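Notebook, April, started 9:40 am

Chore bench, simulated flat. The question is still the one Priit Pētersons wrote on the first page of this book: could a machine do the boring parts of a Saturday at home yet? My answer moves around a lot, but today it moved in the right direction!

Loaded the Dirnetti room with the new lighting and left the planner (Šimkus build, the one with the slower base turns) to find its own way across the floor. I love watching it pick a path. It used to hug the walls like a nervous kid at a skating rink, and now it just goes - straight out across the orange, wide of the white-topped table, with the little side table on the back wall as its landmark. 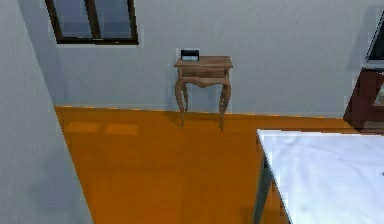 I reran the drive with the start point nudged a bit each time and the base kept settling on nearly the same line. Sunlight patches on the floor used to count as obstacles in the old map code (a whole afternoon lost to that in the winter, see Priit's notes). Today the map came out clean. So the getting-around part of housework I would call close. Fetching, carrying, putting away - different story, and the cupboard is where it gets interesting.

Approach to the double doors next. Two bar handles, close together at the seam, which is lovely for a person and mean for a gripper. Grab too wide and you have both. The Dikotell grasp model wants a clear gap on each side and there isn't much of one in the middle, so I told it to come in from the outer side and wrap the bar from there. 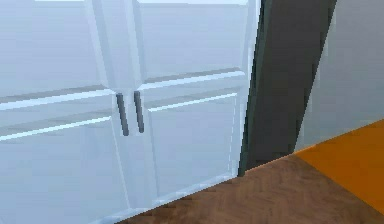

Grasping and doors

Total attempts logged on the doors so far: 278, all settings mixed together. I won't quote a rate from that pile, half of it was me breaking things. The last 9 with the outer-side approach are the ones worth reading, and the fingers landed on the intended handle every time. Pulling is where it still goes wrong. The arm pulls straight back, the door wants to swing in an arc, and the wrist fights it until the grip slips. Priit thinks we should let the wrist go soft as soon as the door starts to move. I think he's right and I'm a little annoyed I didn't try it in March.

For perspective, I dug out the Punex report from 2012 that sits on our shelf. Their arm needed about 2 minutes to line up with one drawer, and they were thrilled. Ours lines up while I'm still reaching for my coffee.

Camera pose also matters more than I expected. Come in too close and low and the handles ride up toward the rails, and the edge detector starts liking the bright molding better than the bar. Backing off a touch fixes it. Need to write that into the approach script properly.
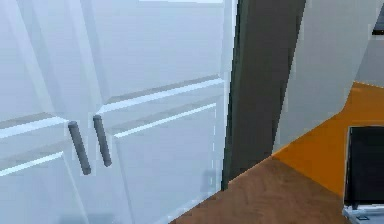

Could it put away the dishes in a real kitchen this year?

Probably a few plates, slowly, in a kitchen it has already mapped, with a person close by to rescue the odd cup. Opening the cupboard is the step that holds up the rest.

To do: soft wrist on first motion, rerun the outer-side approach with the left handle only, then the right. Ask Priit where he saved the hinge settings. Stopped 5:15 pm, left the long batch running.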